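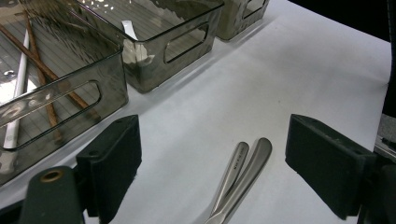 Prarnley hand-held gripper, foam-covered pads either side of two stainless utensils. Gray see-through bins behind.

Prarnley Hand-Held Gripper, Foam Pad Version
Part no. PR-566
Sold by Steteck, Raltasville
Status: in stock. READ THE PAD NOTICE BEFORE ORDERING OR USING

PAD NOTICE, posted 2 February 2023

Applies to all PR-566 units shipped from October on, plus any older unit that got the new foam pads as spares. Older units still on original pads are fine, carry on.

What goes wrong: the foam creeps on its backing. Pad looks ok from the front, feels ok, but under load the face slides sideways a little and the grip goes with it. Shows up worst on thin smooth metal. Spoon handles, fork handles, flat bar. Wood and plastic parts much less, we had trouble getting it to happen at all with chopsticks.

Second thing, and the one we care about more. When the foam slides far enough it folds into the gap and the fingers don't open fully on release. Trigger is out, fingers still half closed. People then reach in to pull the part free. Don't. The return spring is still loaded and the fingers can snap when the foam lets go. One pinched fingertip reported so far, bruised, no cut.

Stop using the unit if:
- either pad face moves when you push it sideways with a thumb (lock on!)
- fingers stay part closed after you let the trigger out
- parts drop or twist on the way to the bin when they didn't before
- you see glue squeezed out at the pad edge

How to clear a stuck part
1. Trigger fully out. Slide the lock on.
2. Put the whole tool down on the table, fingers pointing away from you.
3. Push the part out with a stick or a rod. Not your hand.
4. Take both pads off. Don't put the same pads back, even if they look alright.

Changing pads
Two screws per pad, on top. Hex key is in the box. Take the old pad off, wipe the carrier with alcohol, let it dry, new pad on. Snug is enough, overtightening bows the backing and you get the same creep again. Always change both sides together. Old pad on one side and new on the other will grip crooked.

Replacement pads are made by Backlund, sewn edge instead of glue only. Part no. PR-195. Free for affected units, just send us the serial number and how many tools you have. No need to return the old pads unless we ask. We might ask, we are still collecting bad ones.

Until the new pads arrive
Best is to leave the tool on the shelf. If you have original pads from before October in a drawer somewhere, those are ok to fit. Do NOT re-glue. We tried three glues and every one of them let go again, one of them ate the foam.

Daily check (takes a minute)
Lock on, thumb test both pads, lock off. Open and close 5 times with nothing in the fingers. Should open all the way every time. Then pick up one metal spoon or similar, hold it over the table for 30 seconds, and look for twist. Any twist, stop. Write it down somewhere so the next shift knows.

Whats in the box
Gripper, one pair of pads fitted, one spare pair, hex key, printed copy of this notice. Bins and trays not included. We do get asked.

Good for
Practice picking, sorting small loose items, table work. Not for hot parts, not for blades, not for anything oily. Oil gets in the foam and stays there.

Questions we keep getting

Is it the trigger or the spring? No. We swapped both on the first returns and the fault stayed. It followed the pads onto a different tool.

Can I run it with no pads? No. Bare carriers have a hard edge and the fingers close past the stop.

Can I get a refund instead? Yes, if unit is affected. Same address, put REFUND at the top so it goes in the right pile.

Does the arm-mounted version have this? Diferent pads, screwed through the face. No reports. Still worth doing the thumb test, with the arm powered down.

Contact for pads, refunds and fault reports: Ragnvald Løken, Steteck service desk, Raltasville. Email is quicker than phone this week. Serial number is on the underside of the handle, please include it, half the messages so far didn't.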